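타일 바닥 줄눈, 코팅제를 먼저 바를까요 청소를 먼저 할까요

읽는 시간 3분
마지막 수정 1월 7일

Gualtiero Tedesco
안녕하세요. 한국어로 긴 글을 쓰는 것이 아직 조심스럽습니다. 틀린 표현이 있으면 너그럽게 읽어 주십시오.

저는 11월에 Lesness 건물 아래층의 작업실로 이사했습니다. 바닥은 전부 타일입니다. 전에 살던 곳은 마루였기 때문에 타일을 돌보는 방법을 잘 모릅니다. 물걸레로 닦으면 타일 면은 깨끗해지는데, 타일과 타일 사이의 줄눈은 점점 어두워지는 것 같습니다. 특히 문에서 싱크대까지 걸어 다니는 길이 심합니다.

줄눈 코팅제로 Doltar를 한 통 샀습니다. 그런데 설명서에 "깨끗하고 마른 줄눈에 바르십시오"라고만 적혀 있고, 얼마나 깨끗해야 하는지는 적혀 있지 않습니다. 세제는 Lappalainen 중성 세제를 쓰고 있습니다. 이 세제로 닦고 하루 말린 다음에 바로 발라도 괜찮겠습니까? 아니면 더 강한 것으로 한 번 벗겨 내야 합니까?

또 한 가지 여쭙고 싶은 것이 있습니다. Vilby 수납장이 벽 쪽에 서 있는데, 코팅을 할 때 이것을 모두 옮겨야 하는지 고민입니다. 안에 공구와 종이 상자가 가득 들어 있어서 혼자서는 움직일 수 없습니다.

타일이라는 것만 알고 재료 이름은 모릅니다.

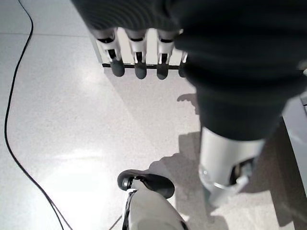
귤껍질차: 줄눈은 타일하고 따로 생각하셔야 해요. 타일이 자기질이든 도기질이든 사이에 채운 건 대부분 시멘트 계열이라서 물을 먹습니다. 중성 세제로 표면만 닦고 코팅하면 안에 있는 때를 그대로 가두게 돼요. 저는 예전 집 현관에서 그렇게 했다가 회색 줄눈이 얼룩덜룩한 채로 굳어서 결국 다 긁어냈습니다.

순서는 이렇게 하세요. 먼저 빗자루로 모래를 다 빼고, 따뜻한 물에 과탄산소다를 풀어서 줄눈에만 붓고 20분 두었다가 솔로 문지르고, 맑은 물로 여러 번 헹굽니다. 헹구는 게 제일 귀찮은데 여기서 대충 하면 마른 뒤에 하얗게 올라와요.

망치든오리
과탄산까지는 좀 과하다고 봅니다. 입주한 지 얼마 안 됐으면 때가 깊이 안 들어갔을 텐데요. 중성 세제에 솔질만 제대로 해도 빠집니다. 걸레로 닦으니까 더러운 물이 줄눈으로 모이는 거예요. 걸레질을 탓해야지 세제를 탓할 게 아니에요.

귤껍질차
이사한 게 얼마 안 됐지 건물이 새 건물이라는 말은 없잖아요. 그 앞에 누가 몇 년을 밟고 다녔는지 모르는데요.

Gualtiero Tedesco
두 분 모두 감사합니다. 건물은 새 건물이 아닙니다. 앞에 계시던 분은 액자를 만드는 분이었다고 들었습니다. 그래서 나무 가루나 접착제가 줄눈에 들어갔을 가능성도 있습니다. 제가 처음부터 이것을 썼어야 했는데 죄송합니다.

망치든오리
아 액자면 얘기가 다르죠. 목공 본드는 과탄산으로도 잘 안 빠집니다. 굳은 건 플라스틱 헤라로 살살 밀어 보시고, 남으면 따뜻한 물수건을 올려서 불린 다음에 다시 해 보세요. 금속 칼은 쓰지 마시고요. 타일 모서리가 나가면 그건 복구가 안 돼요.

소금빵반개
수납장 질문에 답이 없어서 적어요. 저도 Vilby 쓰는데 내용물을 빼면 생각보다 가벼워요. 서랍만 뽑아도 밀립니다. 밑에 안 쓰는 수건을 접어 넣고 밀면 타일에 자국도 안 남고요. 혼자 하실 거면 위 칸부터 비우세요. 무게가 위에 남아 있으면 넘어져요.

근데 수납장 밑까지 코팅할 필요가 있나요? 안 밟는 자리인데. 저는 앞쪽만 하고 살아요.

귤껍질차
나중에 가구 위치를 바꾸면 경계선이 보여요. 코팅한 데와 안 한 데는 색이 달라집니다. 작업실이면 배치를 자주 바꾸실 것 같은데 한 번 할 때 다 하시는 게 나아요.

소금빵반개
그건 코팅제에 따라 달라요. 침투형이면 색 차이가 거의 없어요. Doltar가 침투형인지 도막형인지부터 확인하세요.

Gualtiero Tedesco
통을 다시 읽었습니다. "침투형, 무광"이라고 작은 글씨로 적혀 있었습니다. 저는 무광이라는 단어를 사전에서 찾아야 했습니다. 번쩍거리지 않는다는 뜻이라서 안심했습니다. 작업실은 창문이 낮아서 바닥이 빛나면 눈이 피곤합니다.

뒷면에는 2회 도포, 그 사이 간격은 90분이라고 되어 있습니다. 그런데 난방을 약하게 하는 방입니다. 겨울에는 간격을 더 길게 두어야 합니까?

망치든오리
네, 길게요. 그 시간은 보통 실내 온도가 넉넉할 때 기준입니다. 저라면 1차 바르고 점심 먹고 와서 2차 바르겠습니다. 그리고 줄눈에 바르고 타일 면으로 넘친 건 마르기 전에 닦아야 해요. 침투형이라도 타일 위에 남으면 뿌옇게 됩니다.

귤껍질차
여기엔 동의합니다 ㅎㅎ 마른 천을 넉넉히 준비하세요. 한 장으로 계속 닦으면 닦는 게 아니라 펴 바르는 게 돼요.

하나 더, 전체를 하기 전에 구석에서 시험해 보세요. 문 뒤 같은 데요. 다음 날 물 한 방울 떨어뜨려 보고 줄눈이 진해지지 않으면 잘 먹은 겁니다.

비누방울삼촌
지나가다 씁니다. 다들 코팅을 당연하게 말씀하시는데 저는 반대입니다. 코팅하면 몇 년 뒤에 부분부분 닳아서 다니는 길만 더 티가 나요. 줄눈이 좀 어두운 건 그냥 쓰는 바닥이라는 거고, 문 앞에 매트 하나 깔고 모래만 안 들어오게 해도 충분합니다. 저희 가게는 20년째 매트하고 솔만 씁니다.

소금빵반개
매트는 동의. 근데 가게랑 작업실은 다르죠. 물감이나 기름 쏟으면 코팅 없는 줄눈은 바로 끝이에요.

비누방울삼촌
쏟으면 바로 닦으면 됩니다.

소금빵반개
사람이 늘 바로 닦나요...

Gualtiero Tedesco
모든 의견을 주의 깊게 읽었습니다. 제가 하려고 하는 것을 정리하겠습니다.

우선 문 앞에 매트를 놓겠습니다. 이것은 모두 찬성하시는 것 같습니다. 그리고 세제를 바로 바꾸지 않고, Lappalainen과 솔로 좁은 자리를 닦아 보겠습니다. 색이 돌아오지 않으면 과탄산소다를 사겠습니다. 접착제가 굳은 자리는 헤라로 해 보겠습니다. 코팅은 문 뒤에서 시험한 다음에 결정하겠습니다. 수납장은 비우는 김에 안을 정리하려고 합니다. 종이 상자 중에는 이사 후에 열지 않은 것도 있습니다.

그런데 솔은 어느 정도 딱딱한 것이 좋습니까? 가게에서 본 것은 욕실용과 운동화용이었는데, 둘의 차이를 잘 모르겠습니다.

귤껍질차
욕실용 중에 끝이 브이자로 모인 게 있어요. 그게 줄눈에 딱 들어갑니다. 운동화용은 부드러워서 힘만 들어요.

망치든오리
못 쓰는 칫솔도 괜찮은데 작업실 전체면 손목 나갑니다. 자루 긴 걸로 사세요.

댓글 18 · 공유 2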